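Notebook, Veloso bench, gripper comparison, continued

Carrying on from the Skullar write-up. Baiba Venckus asked for the finger comparison to be finished before anyone touches the controller, so the controller is as it was: same gains, same rate limit, same firmware on both sides.

What is being compared. Fingers A are the long moulded ones that came with the Tuvholm gripper. Fingers B are the shorter set we cut ourselves, with a flatter pad and a blunter tip. Both fit the same carriage. Changing over takes two screws a side and a re-zero, and the re-zero is the part that gets forgotten. It was forgotten once in the first block and those rows are struck out in the sheet.

Count so far, both sets together: 466 grasp attempts logged, 237 of them with A. The remainder are B. I have not split them by object yet. The struck rows are not in either number.

Things noticed with A:

The tips meet before the pads do. On a straight-sided object this makes no difference. On anything with ribs, one tip tends to find a groove and the other a ridge, and the object turns a little in the hand as the force comes up. The force trace shows it as a step on the way to the setpoint. The grasp detector reads the step as contact, stops closing early, and reports success. I would call that a false positive although the log does not.

Reach is better. The wrist can stay back from the table edge, which matters for the left arm, as its elbow is nearest its limit when the hand is over the far corner.

Things noticed with B:

The pads meet flat. No step in the trace on any run I have looked at. The hand has to come in closer, and the housing gets near the table top at shallow approach angles. Twice the planner refused the approach altogether. I have left the refusals in the sheet under their own heading — they are a property of the finger as much as a failed grasp is.

Cable routing is the same for both sets and is not good with either. The loop at the gripper end has to be long enough for a full wrist turn, and at that length it swings. I tried shortening it on the right arm and lost the last part of the wrist range. Put back as it was.
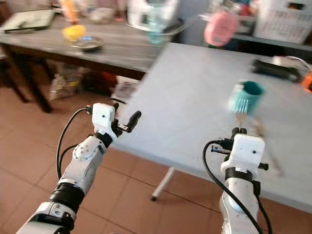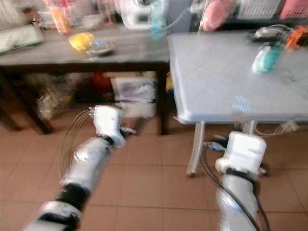
Two views from the head camera, both arms up at the grey table in the first, the left one in front of the dark table in the second.

Veloso, May

Head camera. I went through the recorded frames with the blur in mind, as the wrist estimate has been noisy and I had been blaming the encoder. The second view above is soft all over, arms and furniture alike. In the first the floor grout is readable between the arms while the cup on the grey table is smeared. I would not want to fit a pose to either cup edge or gripper edge from frames like these. Exposure is on automatic at present. It should be fixed, and short, and the gain allowed to rise. Noise is easier to deal with than smear.

The ribbed teal cup is a useful test object and should stay in the set. It shows up the tip problem with A more plainly than the smooth ones do.

Latency. Measured from command to first movement of the fingers, both arms, with the Grindodero interface board in line and then with it bypassed. Logged 1,563 open and close commands in total over the two conditions. The bypassed runs are quicker and also more even. With the board in line there is a second hump in the histogram, which I take to be a retry on the bus. It appears on both arms, so I do not think it is a cable. I have kept the raw timings next to the sheet and not only the histogram, in case someone wants to bin them differently.

Idle current after closing is higher with B. The flatter pad gives a stiffer contact and the motor sits against it. Not high enough to trip anything. The housing was warm to the hand after the long block and I let it stand before carrying on. If we keep B the holding current ought to come down, and the hold test will then have to be run again at the lower figure.

Hand-eye calibration was redone at the start of this block. The residual on the left arm came out worse than on the right. I repeated it with the target held lower and it improved, which suggests the poses in the first attempt were too much alike. The script accepts any set of poses without complaint. It would be worth having it reject a set with too little rotation in it.

Baiba read the above and disagrees with me on the false positives. Her view is that a grasp which lifts and holds is a grasp, whatever the trace did on the way, and that the detector should be judged on the lift. I have added a column for lift and left mine in beside it. The two columns differ in 7 rows, all of them with A. She also thinks the B refusals could be cured by tilting the approach instead of lengthening the finger. Possible. It has not been tried.

Left to do:

Split the attempts by object.
Fix the exposure on the head camera and take a short run to check the smear.
Repeat the latency runs on the left arm with the spare board.
Try the tilted approach with B on the cup.
Lower the holding current and repeat the hold test.
Write the finger set into the log header, so that it does not depend on my handwriting.

B fingers are on both arms as I leave it. Re-zero done on both after the change. The A set is in the tray marked Tuvholm, with the four screws in the bag.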